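Skastavix Users Board > Cells and Setups > Two-arm tabletop cell, right side drifts after a few hours

kutel_wrench
I look after a two-arm cell that spends its day tidying small stuff on a table: plates, a pair of sunglasses, a clear tray, a cup, wadded tissue. It runs on the Skastavix controller with the stock parallel grippers. The left arm has been a sweetheart since December. The right one starts the morning fine and by mid afternoon it's closing a little off from where it should, always in the same direction, 3 mm when I put a ruler to it.

Stuff I've already done: re-homed both arms, checked the gripper mounting screws, cleaned the finger pads with alcohol, swapped the pads left to right. The drift stayed on the right side, so I'm not blaming the pads anymore.

My hunch is the cable. The one on the right gripper has a lot more slack than the left, and I keep wondering if it tugs on the wrist when the arm reaches for the far plate. Plates are where I see it first, because you really need to catch the rim square or the thing twists on you.
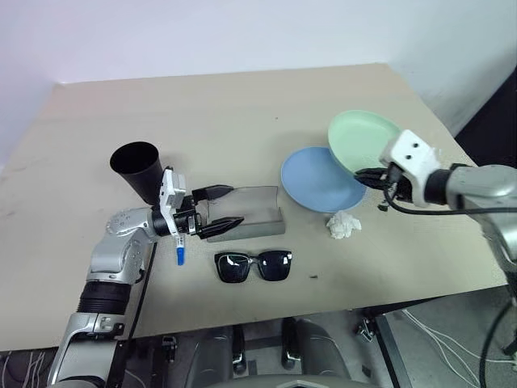 Anyway I logged the wrist joint for a whole shift and the commanded and reported positions agree the entire time. So either the encoder is fibbing or something after it is moving. I've got 28 arm hours a week to hit on this cell and I'd love not to spend them re-homing. Ideas?

---

moss_and_bolts
Reported matches commanded and the tip is still off? Then it's mechanical and downstream of the encoder. You say you checked the mounting screws. Checked how? Fingers tight or with a torque driver? The adapter between the wrist and the gripper has a second set under the sensor housing and everybody forgets them. I forgot them for a year.

---

nyarko_fan_club
I'd go for the cable first. Cheap, fast, no tools beyond a couple of hook and loop straps. We run a pair of these on a Nyarko bench and had a loop that dragged on the tabletop on every long reach. You wouldn't think a floppy cable could do anything, but at full stretch with an open gripper it sure can.

---

moss_and_bolts
A dragging cable gives you scatter, though. He's got a steady offset that grows over the day. I don't buy it.

---

nyarko_fan_club
It grows if the cable is slowly walking through its clamp! Ours did exactly that. Slack moved from the wrist end to the base end a little with each cycle and by afternoon it was pulling. Mark it with a paint pen where it enters the clamp and look again after lunch.

---

kutel_wrench
OK, both of those are easy enough. Torque driver is a fair hit, I used a plain hex key and my good opinion of myself. I'll do the paint mark first so I don't change two things on the same day.

What I'm planning, tell me if I've got the order wrong:

1. Power up, home both arms, let them warm up 15 minutes doing empty reaches.

2. Paint mark on the right cable at the clamp, and another at the gripper end.

3. Open both grippers and bring them in low over the table at the same height, then eyeball the fingers against the tabletop before touching anything.
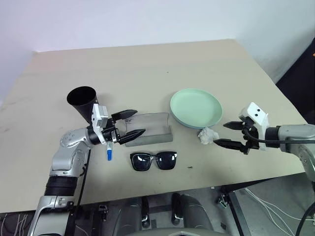 4. Run the normal job until lunch. No re-homing even if it looks ugly.

5. Look at the paint marks, ruler check at the far plate, write it all down.

6. Next day, same thing again but with the adapter screws torqued.

---

uvmont_nights
Order's fine but I'd do your ruler check in more than one spot. If the offset is the same near and far, that smells like the adapter shifting. If it's worse at full reach, then look at the cable or the base. Is your table bolted down, by the way? Or just standing there on its legs? I've seen a lot of "arm drift" that was the table going for a walk.

Also please clean the tabletop while you're at it. Crumbs under a flat object will fool your ruler every time.

---

kutel_wrench
Not bolted. Taped the floor around the feet just now so I'll know. And yeah, the table could use a wipe, point taken.

---

moss_and_bolts
If the table moves then both arms miss, unless they're on the table, and he says the left one's fine. I'm sticking with the screws.

---

uvmont_nights
Both would miss, sure, but his left arm may only be doing forgiving picks. You can be way off on a cup and never notice. Give the left arm the plate for an hour and see how perfect it looks then.

---

kutel_wrench
Two days later, here's where I'm at.

Day one, cable only. The paint mark at the clamp had crept. Small, but you could see it. Offset at the far plate was the usual amount, nearer in it was less. Table feet hadn't left the tape.

I redid the loop so it comes up off the gripper in a wider arc, and put a second strap back along the forearm. Then I went through the fussy poses by hand to see if anything snagged, the steep ones where the wrist comes right down over something. Sunglasses are my go-to for that. They're low, they're slippery, and a lens scratch tells on you right away.

Notes for whoever inherits this cell:

- Wide loop, strap on the forearm, nothing tight across the wrist joint.

- Jog down over the sunglasses slowly and watch the loop the whole way. Stop above the lenses and look at it from the side before you close.

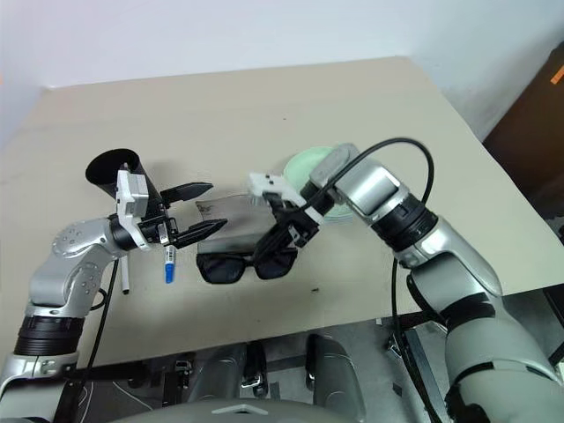 - Give the adapter screws a quarter hour of your life with a real torque driver. Mine on the right: 3 of them took more turn than they should have. Moss, go ahead and gloat.

- Re-home once after all that and save the new zero under its own name. Don't write over the old one.

---

moss_and_bolts
Gloating. Did you torque before or after moving the cable, though? If it was the same day you can't say which one fixed it.

---

kutel_wrench
Cable on day one after lunch, screws on day two in the morning. With the cable alone the afternoon offset got smaller but it didn't go away. With both I can't measure anything with a ruler at the 16-hour mark. So I'd call it mostly screws with some help from the cable, and I know that'll make neither of you happy.

---

nyarko_fan_club
I'll take it. Threadlocker on those screws? We use the blue stuff, the medium one.

---

moss_and_bolts
Medium, one drop, and clean the old gunk out first or it won't bite. Don't use red on there unless you like drilling.

---

uvmont_nights
Did you ever try the plate with the left arm?

---

kutel_wrench
Not yet, on the list. Blue goes on tomorrow before the first run, and I'll do the left adapter in the same go. I'll post the left arm numbers once I have a full shift of them.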